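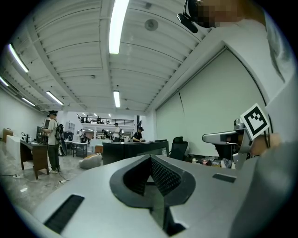

Keeping a hand-held gripper in good order: my Jevodis routine (and a question about marker drift)

4 min read

spanner_in_june
Hello all. We've had our Jevodis hand-held gripper at the Multstead workshop since June and I have fallen for it completely. It gets used most days, so it needs a fair bit of looking after, and I've ended up as the person who does it. I thought I'd write out what I do, partly so you can pull it to bits and partly to ask about one thing I haven't cracked.

Start of the day, before anyone picks it up:
- Wipe the lens with a clean cloth. One drop of cleaner on the cloth, never on the glass.
- Open and close the jaws slowly and feel for grit.
- Look at the marker on the arm. Corners flat, white border clean all the way round.
- Record a short clip of the gripper opening fully, closing fully, opening again. Load it and check the width reading follows.

Once we've got past 2,000 recordings on a set of pads I change them, whatever they look like. The last set came off at 2,679 (I was on holiday) and the grip had gone noticeably slippery on smooth plastic.

Now the question. My closed-jaw reading creeps. It's spot on in the morning, then by late afternoon the software thinks the jaws are slightly open when they're tight shut. A restart doesn't cure it. Peeling the marker off and sticking on a fresh one does, for a while. Anyone else?

brackenfold
Lovely write-up! I'd bet on the adhesive. Foam tape under a marker is a soft little cushion, and every time the jaws shut hard it gets a shove sideways. Clean the arm with alcohol, let it dry, use thin film tape instead, and press it under a weight overnight.

tuppenny_servo
I'd look at the light first. Is your ceiling all fluorescent tubes? Ours is, and a marker tilted the wrong way picks up a sheen that eats into the black squares. Detection still works but the corners wander. Matt paper sorted it for us.

spanner_in_june
Tubes all the way down the room, yes, and they're on from first thing until we lock up. Wouldn't that make it wrong in the morning as well though?

tuppenny_servo
Depends where people stand. If the afternoon lot work at a different desk they're holding it at a different angle to the tubes. Worth ten minutes walking round with the jaws shut, watching the number.

oldgearbox
I disagree with both of you, a bit. Creep that goes one way over a day sounds mechanical to me. On the Figueroa build we had the same complaint and swapped markers for weeks before I put a straight edge on the arm. The screw holding it to the slide had backed off and the whole arm was rocking. A new marker "fixed" it only because whoever fitted the marker also leaned on the arm and pushed it back into place.

Take the arm off, clean the thread, a small dab of medium threadlock, do it up again. Check that it sits at 90 degrees to the slide before the stuff goes off. You have time if you don't dawdle.

brackenfold
Threadlock into a printed body, though? I've seen it make plastic go brittle. I'd never put it near ours.

oldgearbox
Onto the metal arm and the metal screw, yes. Into the plastic, no, you're right about that. If there's a brass insert then be stingy with it and wipe off the extra straight away.

spanner_in_june
Oh this is brilliant, I hadn't thought about my own thumb being part of the repair. Will strip it tonight after everyone has gone.

flerside_fettler
While you've got it apart, do the slide too. We run two of these at Flerside and the rail collects an astonishing amount of fluff from sleeves. I brush it dry and put on the thinnest smear of light grease. Before I started, the jaws stuck slightly at half open and people were squeezing harder to get past it, which can't be good for any screw.

tuppenny_servo
No grease for me. It catches dust and then you've got grinding paste. Dry lubricant or nothing.

flerside_fettler
We've had 462 recordings since the last greasing and it still runs like silk. I do wipe it weekly though, so perhaps it's the wiping that does the good!

spanner_in_june
Right, report back. Oldgearbox, the screw was loose — not hanging out, but I could turn it with my fingers. Cleaned, dabbed, squared up, left overnight. I also changed to thin tape, so I've now muddled two fixes together, sorry. Closed reading this morning and closed reading at five o'clock were the same. I did a small dance.

I walked round with it as well, tuppenny_servo, and you do have a point: right underneath a tube the number jitters when I tip the tool back. Matt markers are printing now.

Grease I'm leaving alone until I've read more. The rail got the dry brush and out came a grey worm of lint as long as my finger.

brackenfold
Very happy for you. Next time change one thing at a time, please, I wanted to know about the tape!

oldgearbox
Put a paint mark across the screw head and the arm. Then it's a glance in the morning and you'll see if it has moved.

spanner_in_june
Done, in orange. It's going on the start-of-day list between the jaws and the marker.

Related threads
- Pads for hand-held grippers: which ones last?
- Lens cleaning without smears
- Printing markers on matt paper, settings that work
- Brass inserts pulling out of a printed body
- Flerside rail greasing, continued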